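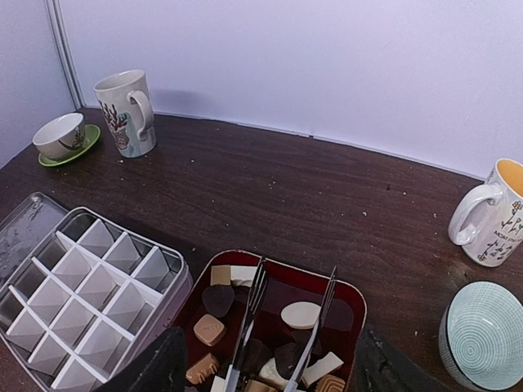 Mudanel is hiring a part-time table attendant for its tea room in Dramside. You will clear and wipe tables, wash cups by hand and put them back on the right shelf. We don't use matching sets. A guest may get a small white cup on a green saucer, a tall mug with a deer and big antlers on it, or the white one with the yellow inside that says MOM. Our tabletops are dark wood and crumbs show up on them, so tables are wiped between guests.

Shifts are mornings, with 2 weekends a month. You will be on your feet most of the time and need to lift crates of up to 40 pounds. No experience is required. We train new staff for two weeks at full pay. The job starts in December.

To apply, leave a short letter with your phone number at the counter, or mail it to Mudanel, 173 Munov Street, Dramside. Please say which mornings you can't work. We will call everyone who applies.

Recent listings
Dishwasher, evenings, Sombatkul
Bakery counter help, Dramside
Delivery driver, Munov Street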